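Shared refrigerator in a tenants' kitchen: who is responsible for food safety and cost?

Posted in: Shared Premises and Small Organisations

Steinar Mikkelsen
Our association rents two rooms on the ground floor of Ovalbridge House. The kitchen is shared with three other tenants, and the refrigerator was left by the previous leaseholder. The landlord, Sedmont, has written to say that the appliance does not form part of the letting and that all tenants are jointly liable for its upkeep. A repair invoice of 912 has been forwarded to us alone, as our name appears first on the tenancy schedule. I should be grateful for advice on two points. Are we obliged to pay the invoice in full? Secondly, may we set rules for the use of the refrigerator when no single tenant owns it? Items are left inside for weeks, and the door is frequently not closed.

Baptiste Pons
Do not pay the full amount until you have seen who ordered the repair. An invoice is normally owed by the party that placed the order. The order of names on a schedule does not, in my understanding, alter that. Write to Sedmont and request a copy of the instruction given to the repairer, together with the clause on which they rely. If the clause does say "jointly", ask for the matter to be put to all four tenants in writing.

With regard to rules, any arrangement will depend on consent. At the Vunska centre, where I handled lettings, we used a single sheet signed by every tenant. It provided that:
- all food is to be marked with a name and the date of opening;
- unmarked food may be removed at 5 p.m. on the last working day of the week;
- the door is to be checked by the last person leaving the kitchen;
- each tenant pays 35 per quarter into a repair fund.
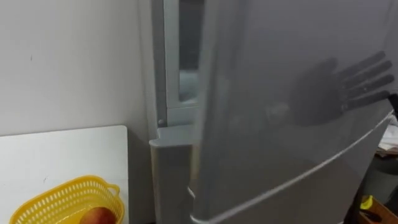
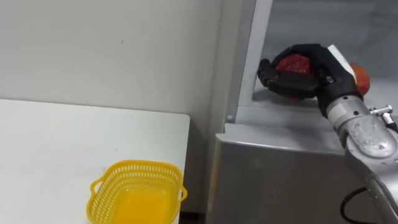 Refrigerator door, first picture; table and yellow basket, second picture.

The fund was capped at 200, after which contributions were suspended until money had been spent. A replacement of commercial grade may cost nearly 3,000, and a fund of this size will not cover it. That should be agreed separately.

Snorradóttir
We had the same problem and bought our own small fridge. Much easier. Keep the receipt and put your name on the back of it.

Steinar Mikkelsen
Thank you both. I have written to Sedmont requesting the instruction and the clause, and a draft sheet has been sent to the other tenants for comment by the end of February.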